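From: Rhys Whitelaw
To: costigan-planning
Subject: Re: Re: planner hates the riser

Noeline Ruawai wrote:
> Why does Costigan refuse every grasp on the riser
> since the 3 cm padding went in? Floor-level picks are fine.

1. It thinks the two pots up there are one wide pot. Padding each one closed the gap between them. The blue-gray one out on the table has no neighbors and no complaints. 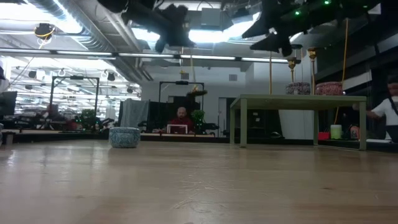

2. Turn padding off for the target only — the flag exists, Detlef hid it under "misc".

3. Rerun seed 136. Mine planned in 196 ms, then I touched the config again, so good luck.

Rhys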